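3/30/21

Wulinham squad spending, second pass

Went back through the payroll sheet this morning. The first version counted loan players twice, so Perkitby looked like the biggest spender in the division when they sit closer to the middle. Fixed that and reran the wage rank against league position. The link is still there but weaker than I had in the draft.

Wulinham is the odd one. Low wage bill, 32 players used, and they still finished above two clubs that pay far more. Minutes file now has 1,677 rows after I dropped the preseason friendlies. Friendlies were pulling the squad rotation figure up for everyone.

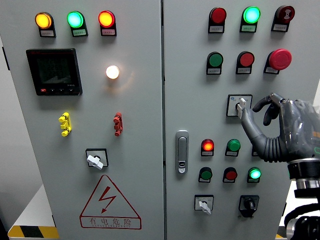 Cabinet doors, selector switch on the right one.

Tried a cutoff of 300 minutes for "regular player." It leaves out a few late signings who mattered, Tapia's winter keeper for one. Keeping the cutoff for now and putting a note next to the table.

Lost half an hour when I sorted one column without the others. Undo got most of it back and I reloaded the rest from the saved copy. Please lock the header row before sorting.

Still to do: split transfer fees from wages, check the Perkitby loan dates against the club's own list, and redo the chart with both seasons on one axis. Manager changes can wait until May, when the last contracts are listed.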